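How to Download and Print Your Exam Admit Card (Without Losing an Afternoon to It)

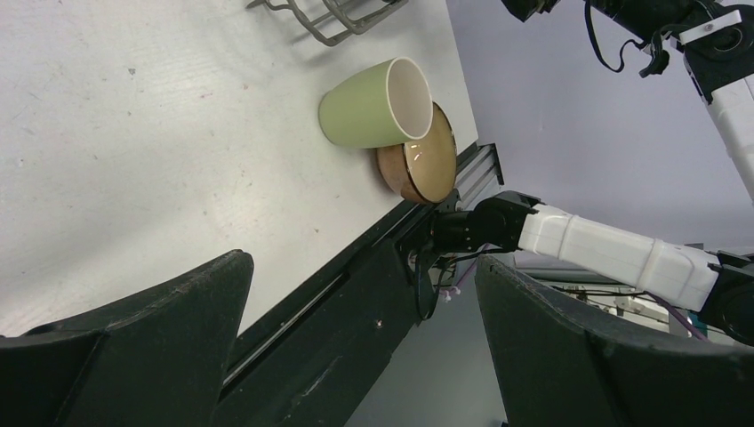
A green mug and a bowl on a white table.

I've sat four recruitment exams now and helped my cousins through a bunch more, so I've become the family help desk for admit cards. Last November I wrote the steps down in a text message, and it got forwarded so many times that I figured I'd put it on a page. I'm using the Wedari clerical exam as my example since it's the one I did most recently, but the other boards that run on the Pronia portal work almost the same way.

Before you start

You'll need your registration number, your date of birth as you typed it on the application, and the email you signed up with. The registration number is the long one in the subject line of your confirmation email. It is not the payment reference! I mixed those up my first time and got locked out for 12 hours after too many wrong tries.

If you can't find the email, search your inbox for "Ekis" – that's the name the confirmations come from, and mine had gone straight to the promotions tab.

Use a laptop if you can get to one. The phone version works, but the download button hides behind the menu on smaller screens and I've watched two people swear it wasn't there.

Step 1: Find the right notice

Go to the board's home page and open Notices, then Candidates. Look for your post name and the notice number. Mine was Notice 493, and right under it was one for the same post in a different district, with a different exam day. Match the number against your application form, not just the job title.

Step 2: Log in

Type in your registration number with no spaces. Date of birth goes day first, then month, even if the rest of the site does it the other way (I have no idea why). Then the captcha, which is case sensitive.

If the page hangs, leave it alone for a few minutes. The first day the cards go up is always a mess. I've had the best luck before 7 in the morning, and one time I gave up on a Monday night and it loaded right away over breakfast.

Step 3: Check everything before you print

Read the card slowly on the screen. Check these:

Your name, spelled the way it is on your ID
Your photo and signature, both showing up
Category and post code
Exam center, with the full address
Reporting time and gate closing time

Those last two are different things. My card had the gate closing 25 minutes after reporting time, and they really do close it. Also look up the center on a map the same day you download the card. There were two schools called Yin in my city, clear across town from each other, and plenty of folks showed up at the wrong one.

Step 4: Save it and print it

Save the PDF with your name and the post in the file name, then email it to yourself. Print on plain letter or A4 paper, one side only, with the scale set to "fit to page" so the barcode doesn't get chopped off. I print two copies. Black and white has been fine everywhere I've gone, as long as the photo is clear enough to tell it's you.

If something is wrong

Small spelling mistakes can usually be fixed with the correction form, which is linked at the bottom of the login page. Attach a scan of your ID and keep the ticket number they send back. Mine was over 259 in the queue and I still got an answer in three days, so don't panic, but don't leave it for the night before either.

A missing photo is different. For that one, the instructions on my card said to bring two passport photos and a signed declaration to the center. Read the instructions on yours, they change from exam to exam.

What to bring

The printed card, the original ID you listed on the form, two passport photos, and a couple of black pens. Leave your watch and phone at home if you can – the bag counter line at my last center was longer than the line to get in.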